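Chapter 4
Small Cold Spaces: Choosing, Placing and Loading a Mini Fridge

In this chapter you will learn:
how a small fridge differs from a full-size one
where to stand it, and what to check before you do
how to plan the inside before any food goes in
how to practise loading without using real food

Key words: cabinet, door swing, moulded, clearance, airflow, load

4.1 Why start with a small fridge?

Most catering students first meet cold storage as a walk-in room or a tall steel cabinet. Both are hard to learn from. There is too much in them, and somebody is usually waiting to get past. A mini fridge has the same basic parts on a scale you can take in at one go. It has a cabinet, a door, a seal, and some means of moving heat from the inside to the outside. Mistakes show up quickly in it. Put a tall carton in the wrong place and the door will not shut.

Small fridges are also common at work. You will find them in hotel bedrooms, staff rooms, site offices and behind the counter in cafés. The Palumbo guest house in Clorkbridge, which we return to in Chapter 7, has 33 bedrooms and a mini fridge in all but 2 of them. Checking and restocking them is part of the morning round, and a new member of staff is expected to manage it alone by the end of the first month.
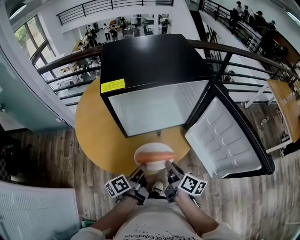
Practice loading is best done with toy food. It does not spoil, it can be dropped, and the same pieces can be used by one group after another. A toy hot dog is a good first item. It is long and narrow, so it has to be turned to suit the space, and it makes you think about which way round a thing should go in. Keep the practice pieces in a lidded box and wipe them at the end of each session. Never store them with real food.

4.2 Where it stands

A mini fridge can stand on the floor, on a shelf or on a table. Whichever you use, it must be level and able to take the weight of the fridge when full. Leave the gap at the back and sides that the maker's booklet asks for. Do not push the cabinet hard against a wall or a curtain.

Height matters too. A fridge on the floor of a bedroom means bending for every item. At the Zunside training kitchen in Clenport the practice fridge was moved up from the floor in February, and students now load it standing. Raising it does bring one new problem, which is where the door goes.

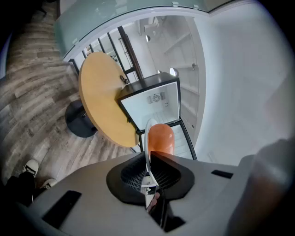
Door swing is the space a door needs as it opens. People measure the cabinet and forget it. On a table, the door may need more room than the top can give, and anything left in its path will be knocked. Before loading, clear the table. Small objects such as keys or a short cable are easily missed, and the small dark thing lying near the edge of the round table here is the sort of item to pick up first. Look inside as well. In this fridge there is a square vent with a circular grille on the back wall, and food should not be packed up against it. Then look at the inner face of the door, where the ridges are shallow, and decide what, if anything, you would put there.

4.3 Planning the load

Work out the load on paper before you open the door. Draw the inside as a plain box and mark the vent if there is one. List the items with the largest first. Anything that will be wanted often goes at the front.

Activity 4A
You will need: a mini fridge, switched off; a box of practice food; a sheet of squared paper; a clock.
Allow 40 minutes, working in pairs.
1. Measure the inside of the cabinet and draw it on the squared paper.
2. Open the door fully and measure how far it reaches.
3. Plan your load, then carry it out.
4. Close the door. If it does not close freely, change the plan and try again.
5. Swap plans with another pair and load the fridge from theirs.

Keep your drawings. You will need them for section 4.4, which deals with temperature and how to record it.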